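Kimine Wrap Cardigan, style 2721
Sold by Rova, Ziltcombe

The maker calls this a four-season cardigan. We wore one through July and would call it a three-season cardigan at best. It's a midweight cotton knit with a tie waist and deep pockets, and it holds its shape better than the last Kimine we stocked, which wasn't hard.

"One size fits most" is on the tag. We don't believe it. The back measures 26 inches long, and anyone over a 40 inch bust will find the front doesn't cross far enough to tie neatly. If that's you, look at the Adamczyk open-front instead. 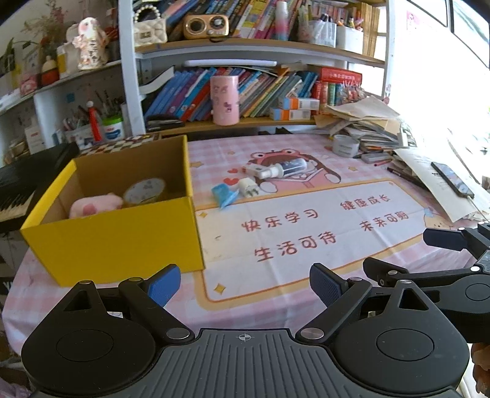 Pink-and-white checked cloth, yellow box.

Color: oatmeal or navy. The navy sheds lint for the first 4 washes, whatever the label says about "low shed." Wash cold, dry flat. The tag also allows tumble drying, but ours came out with shorter sleeves.

The belt loops are thread, not fabric, and we expect them to go first. A spare belt is not included.

Returns accepted unworn with tags on. Stock checked 19 January 2026.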